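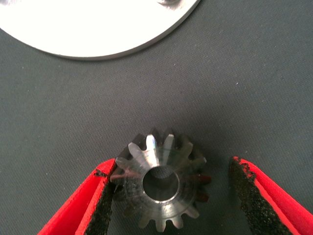

Have you ever twisted the bottom of a lip balm and watched the balm rise up? There's a tiny machine in there! Lots of machines use metal parts to push on each other – a steel gear has short, rounded teeth running all the way around its rim. A lip balm tube uses a ridge that winds around a plastic rod, like a slide around a pole. We call that a screw.

The balm sits in a little cup, and the cup is threaded onto the screw. Two grooves in the tube stop the cup from spinning. When you turn the wheel, the screw turns too, and the cup has only one way to go – up! 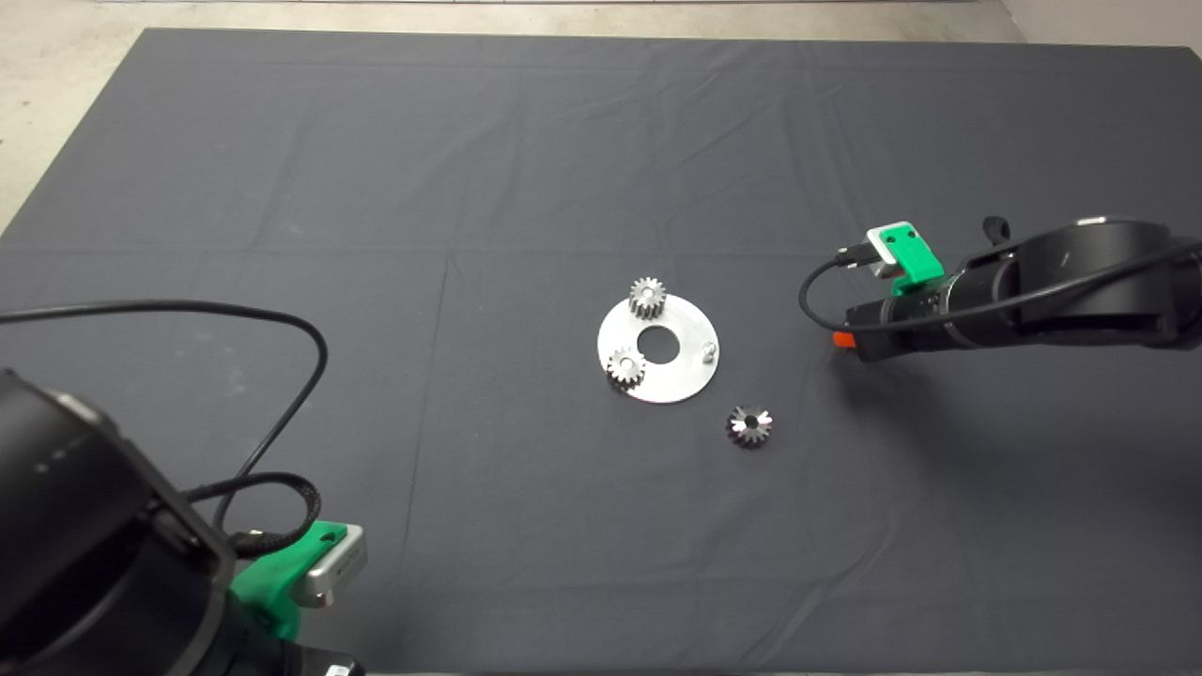
How does the balm get in?

At the Zorkholm factory, wax and oils are melted together and poured in warm. One batch fills 400 tubes, and then they all have to cool before the caps go on.
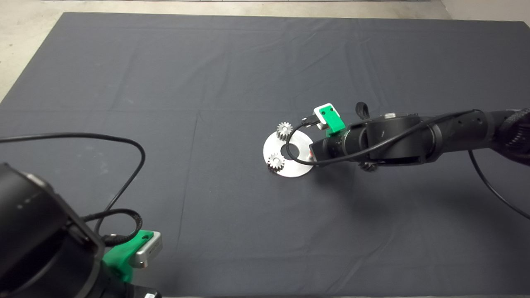 Why does lip balm melt in a hot car?
The wax and oils in it get soft when they warm up. Keep your tube in the shade and it will stay firm.

Try it yourself! Put a dot of marker on the wheel of an old, empty tube. Turn the wheel one full circle and measure how far the cup moves.

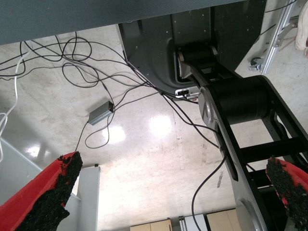
Hiyori Honda wrote in to say that her cup went up a tiny bit with each turn, and it took a lot of turns to reach the top.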